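Visit report: the Pliltier open afternoon, November

I went along to the Pliltier open afternoon mainly for the storage and kitchenware, as I wanted ideas for redoing our own shelves. The building is 3 minutes on foot from the bus stop and entry was free. Coats go on the rail by the door, and you are given a printed plan with 6 rooms marked on it.

The first two rooms were Birna shelving and Ghasemi table linen. Both were well laid out, though the linen was hard to judge under strip lights. I skipped the talk and went through to the containers.
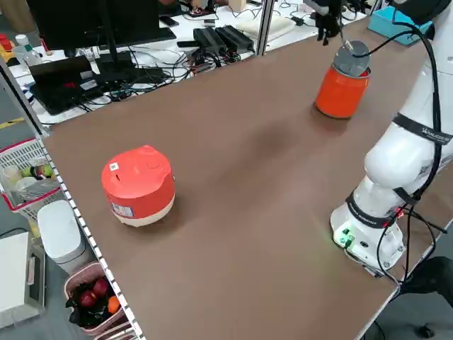

Lidded containers are what I buy most of, and I have strong views on them. A lid should come off with one hand and it should not hold crumbs in the rim. The rounded orange-red one, shaped like a small rice cooker, has a knob or button on top of its domed lid, and I would choose that over the round grey lid on the orange can, though that is only my taste. The cream band round the base is a nice touch too. The can would win on shelf space – straight sides always do.

Most of the Famadport catalogue was out on a side counter. It runs to 188 pages and the index is poor, so allow some time if you are after one particular size.
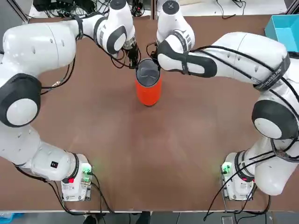 I asked at the desk about replacement lids and was told they can be ordered singly, with a wait of 2 weeks. Prices were not on the sheet I took home.

Tea was served from three o'clock in the end room. It was busy by then and there were not enough chairs. The toilets are upstairs, and the lift was working. Parking is on the street only.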